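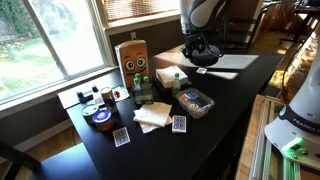 Figure 3. Shared table at the window, Mirnthorpe reading room, with water, napkins and two boxed decks of cards among the items left out.

4.2 What collects on a shared table

20 June 2020. By the Mirnthorpe Shared Rooms Study
Reading time: 7 minutes

The table in Figure 3 is typical of the window tables in our sample. It is dark, rectangular and pushed up to the glass. Whatever people bring to it stays on the top until somebody takes it away. We recorded 3313 items on tables of this kind across the study, in 504 visits, and sorted them by use: food and drink, paper goods, games, and a last group for small things that fitted nowhere else.

Food and drink made up the largest group. It was also the group most often found at the back of the table. In Figure 3 the paper bag with the cartoon face is against the sill, with the pack of small water bottles close by and a single bottle to the right of the pack. Users told us that they put drinks by the window to keep them out of the way of cards and papers. Tins and other lidded containers were treated differently. They tended to gather at one end, as they do on the left here, where a tall can stands beside a round tin with a green lid and another round container with a blue one. Once two or three lidded containers were standing together, later ones were usually added to the same group.

Paper napkins were found in two states, and we coded them separately. Stacked napkins, such as those in the dark tray, were counted as stock. Napkins lying loose, such as those near the middle of the table, were counted as in use, whether or not they were marked. This rule was applied in all rooms after the December pilot, when two coders had disagreed over folded napkins left beside the tray.

Games were the most mobile group. Boxed cards in particular were seldom recorded in the same place on two visits running. The two decks in Figure 3 are apart, one just right of the loose napkins and the other further forward and at an angle. We coded them as two items with a shared use. At the Pavetti and Zwahlen rooms, where a shelf is within reach of the chairs, decks were more often put back between visits.

The last group caused the most trouble. It includes loose cards, labels and small objects whose owner could not be found. Flat boards and trays drew these items in, and the white board near the window in Figure 3 holds three of them. We kept such items in the count but left them out of the comparison between rooms.

Tables were cleared fully every 30 days at Mirnthorpe and Lestero. In the first days after clearing, drinks and napkins came back before anything else. Games followed, and the lidded containers were last to return. Light may also matter. Users at window tables said that strong sun on a dark top made them move chocolate and other soft food, but we did not measure surface temperature and take this no further.

© 2020 Mirnthorpe Shared Rooms Study. All rights reserved. Contact | Back to top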